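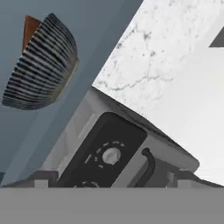

Two Halls and a Coat Check: A Day at the Katen Crypto Investment Fair

The ticket said doors at nine. At nine the doors were closed and a line of men in very clean sneakers ran down the steps and past the parking garage. I stood behind two of them who were arguing over whether a coin that had lost half its value since January was now cheap. By the time we got inside they had agreed that it was, and one of them had bought more of it on his phone.

Katen is an exhibition center that normally does boats and bathroom fittings. For one day, March 28, 2018, it did money. According to the organizers, 2,371 people registered, and they put the figure on a banner over the entrance, where it stayed all day without going up or down. There were 76 exhibitors. I had a free pass, a notebook and a small amount of Bitcoin bought at the worst possible moment, so I felt qualified.

Hall A was for the funds. Hall B was for everyone who would like to be a fund. The easiest way to tell them apart was the carpet, which Hall A had.

I started with Lindgren, who run a basket of the larger coins and rebalance it once a month. Their stand had chairs, a water cooler and a printed fee schedule, and I mention the fee schedule because I asked for one at nine other stands and got a tote bag at most of them. Lindgren take a yearly management fee plus a cut of the profits. I asked what they had taken a cut of lately. The young man at the desk said it had been a quiet quarter for that part of the business.

Next door was Plitow, a token that has not been issued yet. It will be used to pay for storage space in warehouses that have also not been built yet. The minimum buy-in during the presale is $2,000, and there is a bonus of 30 percent for anyone who commits early. I asked where the bonus comes from. More tokens, they said. I asked what the tokens would be worth, and was shown a video of a truck.

To be fair to Plitow, their white paper was the only one I saw with a page on what happens if the sale doesn't reach its target. It is page 41, the type is small, and the answer is that you get your money back less costs. Costs are not defined. I read that page standing up, by the coffee cart, where a flat white was priced in dollars and could only be paid for in dollars.

The talks were upstairs. I skipped "The Future of Value" and went to the one called "Keeping Your Coins," which had a third of the audience and was the best hour of the day. The speaker, Dwayne Obi, used to do security audits for a credit union and now does them for small exchanges. He had no slides. He went through the ways people he had dealt with had lost their money, and hardly any of them involved the market. One man typed his recovery phrase into an email to himself. One couple kept it on a piece of paper in a coat and donated the coat. Half the room started patting their pockets.

Obi's advice was dull and I wrote all of it down. Write the phrase on paper twice and keep the copies in two buildings. Send a small test amount before a large one. Keep a list of what you bought, when, and at what price, and do it as you go, as your tax preparer will not enjoy doing it for you. Somebody asked which coin he would buy. He said he was paying off a roof.

After lunch (a wrap, dollars again) I went to see Troltholm, a mining outfit that rents out shares of its machines by the month. They had brought one along and switched it on. It made the noise of a hair dryer in a mailbox, and the neighboring stand had moved its table as far away as the tape on the floor allowed. The contract runs for two years. The rep had a calculator on a tablet that worked out my return, and he was kind enough to let me have a go. With the price he had entered, I did very well. With that morning's price, I was paying Troltholm to keep their building warm. He took the tablet back and said most customers take the long view.

By four the prize drawing had begun, and you had to be present with your badge scanned to win a hardware wallet. I was present. A man in line for the coat check won it and couldn't be persuaded to give up his spot to collect it.

What did I learn for my own modest holdings? Fees differ a lot more than the brochures do, so ask for them in writing. Anything with a bonus clock on it can wait until you've gone home and eaten. I didn't buy a thing, though I did come away with four tote bags and a stress ball in the shape of a coin, which split on the train.

There's another fair at Katen in September. Early registration is open, and the price goes up every week until then, which makes it the steadiest chart I saw all day.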